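Put Your Tools Where You Can See Them

June 11, 2020

I have been rearranging my workbench again, and I'm going to try to talk you into rearranging yours. My position is simple: drawers are a terrible place for small tools, and a mesh basket hung at eye level is a wonderful one. I've felt this way for a while, but since March I've spent more hours at my bench than in the whole year before, and now I feel it strongly enough to write it up!

I grew up with the drawer. You probably did too. Everything goes in, the drawer shuts, the counter looks lovely, and then one day you need the little Phillips and you're stirring a soup of dead batteries and picture hooks with one hand while holding a cabinet door up with the other. I own three tape measures for exactly this reason. I bought each one believing it was my first.

The year I moved to Preltville I had a proper tool chest, a beautiful thing from Urkoton with ball-bearing slides, and I loved it the way you love a good suitcase. I labeled every drawer. Inside a month the labels were lies. The pliers were in with the sandpaper, the sandpaper was in the garage, and I was back to leaving whatever I was using on the bench, because that was the only way I could be sure of finding it again. The bench was doing the work the chest was supposed to do.

So I gave in and hung things up. I started with two wire baskets from Culeck, hung from the rails around the bench, and the difference was so immediate that I went around telling people about it at dinner. You look up, you see the tape, you take the tape. When you're done your hand goes back to the same spot without any thinking at all. I know that sounds like a small pleasure. It's a small pleasure I get up to 600 times a month.

Why mesh, and why so little in it

Mesh matters more than I expected. A solid bin is only a drawer without a front on it, and you still have to stand up and peer over the lip. With wire you can see the thing from below and from the side, and sawdust falls straight through. (Yes, it falls on the bench. You have a brush.)

My other strong opinion is that a basket should hold much less than it can. One roll of tape, one marker, done. The minute you fill it you've built yourself a hanging drawer. I keep one basket completely empty and I get teased for it, but an empty basket is where the odd hinge or the borrowed level goes tonight, so that it doesn't go on the table and stay there until fall.

And please, let the wall behind be loud. I papered mine in a swirly marbled print, and it makes me happy every single time I turn on the light. A black basket shows up beautifully against pink and lavender. People assume a busy wall makes the tools harder to find. I haven't had that trouble, and I'd forgive it anyway for the sake of the color.

The argument for a messy tabletop

Now for the part where the tidy people and I part ways. I don't think screwdrivers need to go up on the wall while you're using them. Magnetic strips, drilled blocks, little foam cutouts in the shape of each handle: I've tried them, and in the middle of a job they slow me down. I'd much sooner have the drivers in a heap on the table with the handles in different colors. Yellow, white, green and black. You stop reading the tips after a few days and reach for the color.

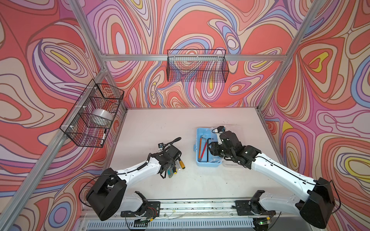

What I'd change first

If you have one free evening, start with the tape. It's the thing everybody hunts for, and it rolls. Give it a basket of its own at the side you reach with your free hand, drop a marker in beside it, and leave the rest of the mess exactly as it is for a week.

Then look at your tabletop. Mine is an old Chiang desk in white, and I recommend white to anyone who drops screws. It scuffs, and you'll mind the first scuff terribly and the tenth not at all. Dark wood is handsome, but I've crawled around under a dark bench with a flashlight too many times to go back.

I still have the Urkoton chest, by the way. It holds paint rollers and the Christmas lights, and it's very good at that.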